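Sultik Ground, Pre-Match Safety Inspection
Checklist with inspector's comments, home fixture, January
Inspected by: Ludivine Lacroix
Received for the club by: Pak-hei Wu
Status key: S = satisfactory, A = action needed before gates open, M = monitor, N/A = not used for this fixture

Section 1. Playing surface

1.1 Surface free of stones, glass and loose fixings: S
1.2 Sprinkler heads seated below turf level: A
The head nearest the north penalty area stands proud of the turf. Reseat and backfill. The referee is to be shown the repair during the pitch inspection.
1.3 Frost or standing water: M
Ground firm along the main stand touchline, where the roof keeps the sun off. No ice at time of check. Repeat at 11 a.m. with a probe at both goalmouths and the center circle.
1.4 Run-off clear on all sides: S
1.5 Advertising boards secured, no exposed edges: A
The end cap is missing from the Astitz board behind the south goal. The bare corner faces the goal line. Fit a cap or take the board out.

Section 2. Goals and equipment

2.1 Goalposts plumb and anchored: S
2.2 Crossbar joints tight: S
2.3 Nets free of tears, no metal hooks in use: S
Old cup hooks are still present on the rear stanchions at the north end. They are not in use. Remove them when the nets next come down.
2.4 Corner flags, correct height, blunt tops: S
2.5 Portable training goals removed and chained: A
One goal was found standing upright behind the west corner with no anchor weight. Lay it face down and chain it to the fence before the first squad arrives. Same comment as the previous inspection.

Section 3. Spectator areas

3.1 Main stand, seats fixed and numbered: M
Capacity 747. Three seats in the back row are loose at the bracket. Tape off and do not sell. The sold figure must be reduced to match.
3.2 Gautier terrace, crush barriers: S
Capacity 574. Barrier bolts checked by hand, paint intact at the welds. No movement under load.
3.3 Away enclosure: S
Capacity 500. Segregation gate opens outward and latches. The steward post has a clear view of the full width.
3.4 Stair nosings and handrails: A
The nosing on the fourth step of stair B has lifted at one end. Screw down and recheck underfoot.
3.5 Gangways clear and marked: S
Yellow lines are worn at the foot of the terrace but can still be read from the top.

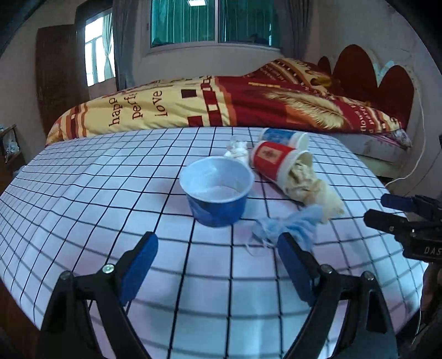 3.6 Exit gates staffed and openable without a key: A
Gate 2 was padlocked when inspected. The padlock must be off and held in the control room from the time the turnstiles open until the ground is clear. Whoever removes it signs the gate log.
3.7 Turnstile counters zeroed and tested: S
3.8 Wheelchair positions, sightline and exit route: S
The ramp surface was gritted. Sweep off the excess at the bottom, where it is building up against the door plate.

Section 4. Fire, power and lighting

4.1 Extinguishers in date and on brackets: S
The unit in the kit room is on its bracket but has bags stacked in front of it. Bags were moved while I was there.
4.2 Floodlights, all lamps lit: M
One lamp on the southeast mast is slow to strike. It came up to full output on the second attempt. Switch on earlier than usual and log the time.
4.3 Emergency lighting, battery test: S
4.4 Public address audible in all areas: A
Speech is not clear at the far end of the Gautier terrace. The speaker there sounds muffled. If it cannot be put right, assign a steward with a loudhailer to that end.
4.5 Generator fuel and changeover: S
Vitetti service label present and in date.

Section 5. Medical and control

5.1 Stretcher, splints and defibrillator at tunnel mouth: S
5.2 Ambulance route from road to pitch: A
A van was parked across the service gate. The driver was asked to move it and did so. Put cones out the night before.
5.3 Radios charged, channel check completed: S
5.4 Control room log opened and roles assigned: M
The deputy safety officer was not yet named on the sheet.

Comments on the previous report

The missing fire door sign by the away dressing room has been replaced. The turnstile roof leak has been patched and the floor below was dry. Item 2.5 was reported closed and is open again. I have not accepted the earlier sign-off for that item and want to see the chain in place myself.

Actions under 1.2, 1.5, 2.5, 3.4, 3.6, 4.4 and 5.2 are to be completed and initialed by Pak-hei Wu before gates open. Items marked M are to be rechecked at 11 a.m. and entered in the control room log. Seats taped off under 3.1 stay out of use until new brackets are fitted.

L. Lacroix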